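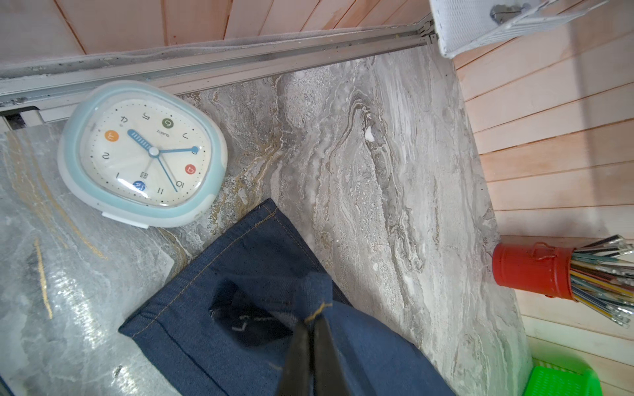 Two fingers closed on a fold of denim, with the clock and the red cup left where they were.

I keep house rules for recording manipulation sessions at home. I started writing them down in March, after I had to throw out 98 episodes from the Trastum set for a very dull reason. I had changed the grasp point halfway through and made no note of it. The arm was doing one task in the first part and a different one in the second, and the label was the same for both.

A few people from the Takholm mailing list asked for the current version, so I'm putting it up. It is written for one arm with a wrist camera and one person running it. If you have a proper lab with a safety cell, you already have better rules than these.

The big one is about the background. I used to clear the counter before every session. The policy I trained on those recordings did fine on a clear counter and badly the first time there was anything next to the cloth. Now the ordinary stuff stays. A clock, a cup of colored sticks, a green basket, whatever lives there. The rule is that it has to be out of the sweep of the arm, and it has to be written in the session sheet.

Cloth gets its own section because cloth is where I make most of my mistakes. For denim I grasp at a hem or a fold. The stitched edges are thick and they show up well in the wrist view, light thread on dark blue. A flat middle panel is harder to pinch and I count it as a separate task with its own label. I don't mix them anymore.

Speed is capped at 20 percent for any new item. It stays there until I have a full batch without a stop. I have been tempted to raise it early and I've written "no" next to that line in pen.

Stops count as data. If I hit the button, the episode is kept, marked as stopped, and given a one-line reason. The Pillay set has 348 episodes in it and the stopped ones are the part I go back to the most.

Camera check comes before the first episode and after every break. I look at one still and ask whether I can see the item, the surface under it and at least one fixed thing that doesn't move between episodes. For this counter the fixed thing is the metal rail along the back. If the rail has shifted in the view compared with the last session, the mount has slipped and I redo the calibration.
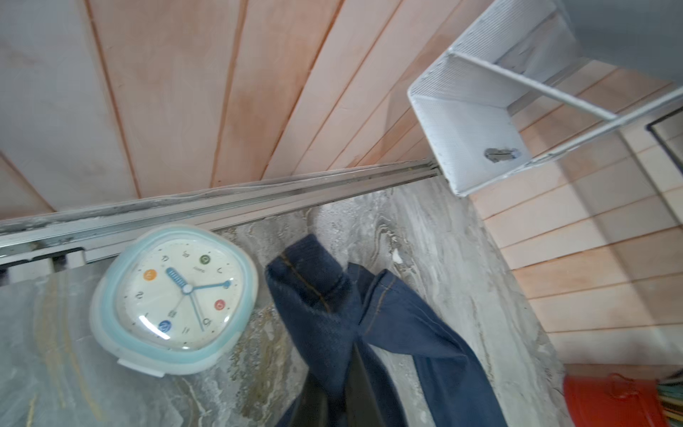

What goes in the session sheet

Item, grasp point, speed cap, light on or off, everything else on the surface, and who ran it. I use a paper sheet and type it up the same evening. Demby, my naming script, refuses to save a folder if the grasp point is blank. That one check would have saved the 98.

I'm at 691 kept episodes under these rules. The next thing to sort out is how to write down lighting, which right now is just "on" or "off" and needs to be better than that.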